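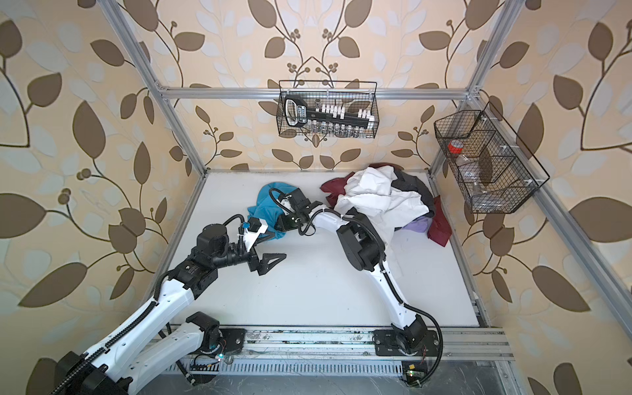
Sep 16, 2025

Edeltraud Fankhauser lent me her laundry book, the Hofstetter one, and swears it changed her life. I have my doubts. It runs to 200 pages and as far as I can tell the advice is "sort by color, then fold." My mother managed that without a book.

I read a chapter over coffee anyway. You're supposed to take one item from the heap, deal with it completely, and leave the rest alone. Fine, but the heap is all tangled together. Pull on the blue thing and who knows what comes with it. The author also wants the whites kept apart from everything else from the very start, and I'd like to meet the household where that happens. Ours had the big white piece thrown right over the maroon.

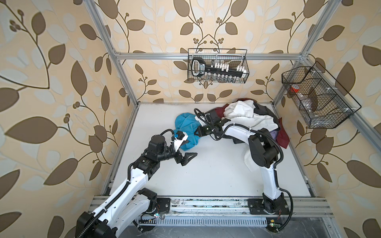
## After lunch

Still on about the pile. Kuo-hua says I should stop arguing with a book and fold something. He also says the leafy wallpaper is growing on him. It isn't growing on me. Big brown leaves on every wall, and it cost 41 dollars a roll at the place in Zasville. I said at the time we'd be sick of it by October.

The book claims dark fuzzy things should never sit against white ones. For once I half believe it. Little dark gray flecks all over the white, mostly on the upper folds. Edeltraud would say lint roller. She'd also say page 41, I suppose. 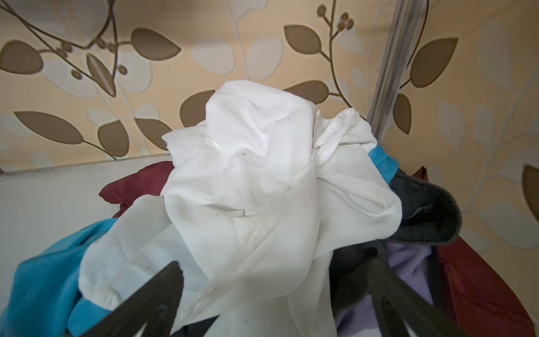

## Evening

Viktória called and asked if the method works. I told her to ask me again in October. She wants the book next, so Edeltraud has another convert coming. I'm keeping it until I've read the chapter on towels, which had better be good.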